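Reducing Single-Use Plastic Bags in the Mesness Street Market

Student project report, Environmental Studies, second year
Project supervisor: Uldis Rebane

1. Background

The Mesness street market runs along the lower end of Hallow Road and has done so since before the housing estate was built. It sells mainly fruit and vegetables, with some fish, bread, household goods and clothing. Most stallholders give out thin plastic bags free of charge. The larger shops nearby stopped doing this several years ago, and shoppers are used to bringing their own bags there. At the market the habit has not changed much.

The aim of the project was to find out how many thin bags are given out at the market, why stallholders and customers go on using them, and whether a small change at the stall could bring the number down. We did not look at carrier bags with handles sold for a charge, or at packaging that arrives on the goods from the wholesaler.

2. Method

The work was in three parts. In January we carried out a count at four stalls: two fruit and vegetable stalls, one fish stall and one bread stall. One of us stood beside each stall from opening until 1 pm and made a mark on a tally sheet each time a bag was handed over. We did the same again in March, after the trial described below had been running for two weeks.

Between the two counts we interviewed the stallholders and asked customers to fill in a short questionnaire. The questionnaire had nine questions and took a couple of minutes. We had 40 printed and 30 were returned complete. The rest were either left blank after the first page or not handed back.

The trial itself was simple. At the two fruit and vegetable stalls the roll of bags was moved from the front of the stall, where customers could tear them off themselves, to a hook behind the scales. Customers who wanted a bag had to ask. A small card on the stall said "Bags on request". The fish and bread stalls made no change and were used for comparison.

3. Types of bag in use

Three types of bag were in use at the four stalls. The bread stall used paper with a plastic window. The fish stall used a clear bag inside a second, striped bag. The fruit and vegetable stalls used the very light bags supplied on a roll. 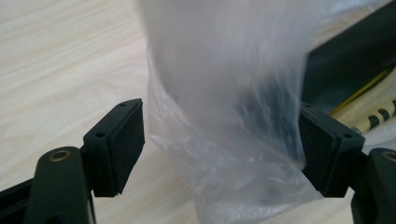 The light bags are the cheapest of the three and the most difficult to deal with once they have been used. Stallholders buy them by the box and the price of a single bag is so low that none of the people we spoke to could give it. The plastic in this type is thin and milky, so that darker shapes can be made out through it in places, and it creases and bunches up as soon as it is handled. This matters for reuse. Customers told us that a crumpled bag is hard to open again and that they do not trust it to hold potatoes or anything with a sharp stalk. It also matters for collection, as loose film of this kind is not taken in the household recycling in our area. The only collection point we found was at the Llewellyn supermarket on the ring road, which is a bus journey from the market.

We had planned to test the strength of the bags with weights, but the spring balance we borrowed from the physics department gave a different reading each time and we dropped this part of the project.

4. Results of the counts

In the January count the four stalls gave out 900 bags between them. The two fruit and vegetable stalls accounted for by far the largest share. The busiest period was from 10 am until just after 11.30 am.

In the March count the total for the four stalls was 439. All of the fall came from the two stalls in the trial. The fish and bread stalls gave out slightly more than before, which the stallholders put down to better weather.

We do not claim that moving the roll was responsible for the whole of the fall. The January count was made on a day when one of the fruit stalls was selling clementines by the bag at a reduced price, and this must have pushed the figure up. We should have noted special offers on the tally sheet and did not think of it until afterwards. A longer trial with several counts before and after would give a better answer.

5. Interviews with stallholders

The stallholders were helpful but did not all agree. Sebastián Ojeda, who runs the larger of the two fruit and vegetable stalls, expected complaints from regular customers and said he had received only two. His main worry was the queue. Reaching behind the scales for a bag takes a little longer than having the customer bring one ready filled, and on a busy morning the delay adds up. By the second week he had begun tipping goods straight from the scale pan into the customer's own shopping bag, and he said this was as quick as the old way.

The second fruit stallholder kept the roll behind the scales during the trial but told us she would move it back for the summer. Soft fruit goes over quickly if it is handled twice, and she preferred customers to choose and bag their own.

The fishmonger said he could not see a way of doing without bags. He had once tried a waxed paper from a supplier called Sinuteck and found that it leaked before people reached the car park.

6. Customer questionnaire

Most of those who answered already carried a shopping bag. The reasons given for taking a plastic bag as well were keeping mud off other items, keeping different goods apart, and habit. Several people reused the bags at home as bin liners or for picking up after a dog, and did not regard them as single use. We had not allowed for this in our questions and it would be worth asking about properly.

When asked whether they would pay a small charge, answers were split. Older customers were more likely to say no. With so few forms we have not tried to break this down any further.

7. Discussion and recommendations

Moving the bags out of reach costs nothing and can be done in a morning. We recommend that the market office suggests it to all stalls selling loose vegetables, and leaves fish, meat and soft fruit out of it for the present. We also recommend a collection box for used film at the Hallow Road entrance, if the council can arrange for it to be emptied.

A charge for bags was raised by our supervisor at the planning stage. We think it would need every stall to join in at once, and the stallholders we spoke to did not believe this would happen.

8. Further work

The count should be repeated in August, when the market is busiest and soft fruit is on sale. The tally sheet needs extra columns for special offers, weather and double bagging. The questionnaire should be cut to six questions and printed on one side of the paper.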